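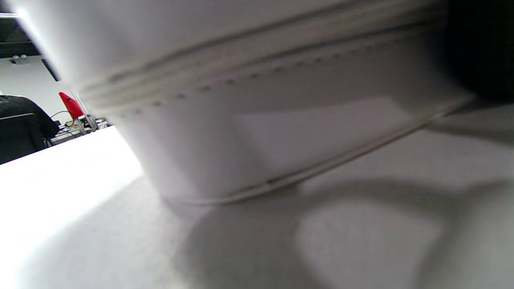 Salden's secondhand toy swap is back, and I'm way too excited

October 2023

Okay, clear a Saturday! The Salden swap returns in December, just ahead of Crăciun, and this time it's moving to the old Odmont shoe store (the one with the good parking).

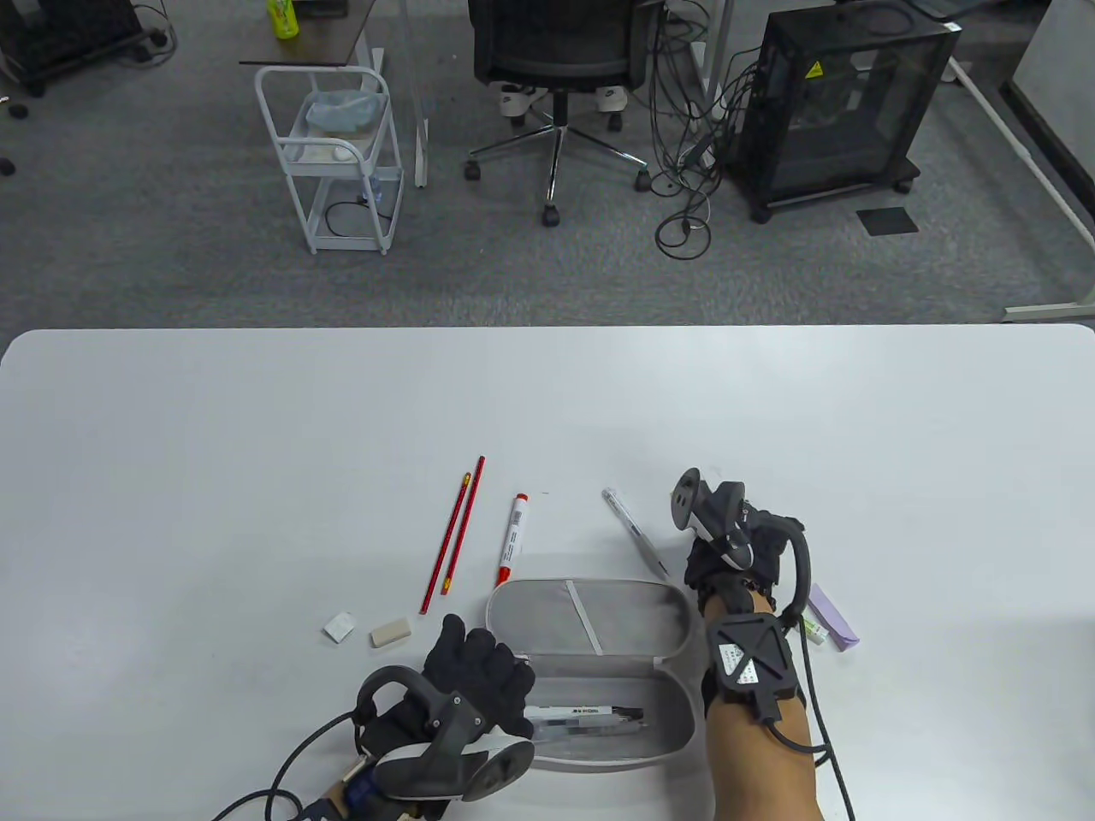 What's new

Entry is $2, kids free. Refilwe Mabaso, who runs the swap, told me last year's brought in 241 families, and I believe it, I stood in that line. 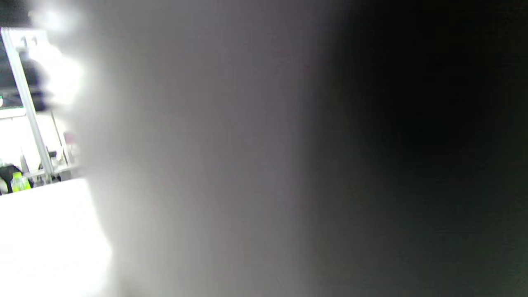
Puzzles need all their pieces, please. Games too. Bogdan Roman is fixing wind-up toys again, 15 minutes a turn, so get there early.
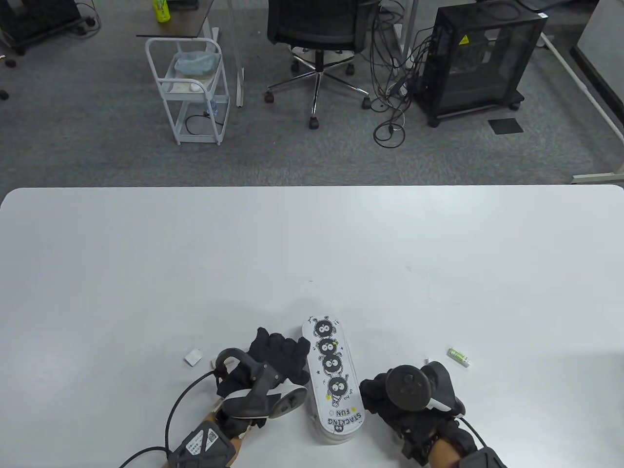

Anything left over goes to the Pluditz library. I'm bringing two bags and hoping to go home with one!

15 shares | 2 comments

Recent
Odmont bridge closed for paint
Pluditz library adds Sunday hours
Who took the 3,000 tulip bulbs?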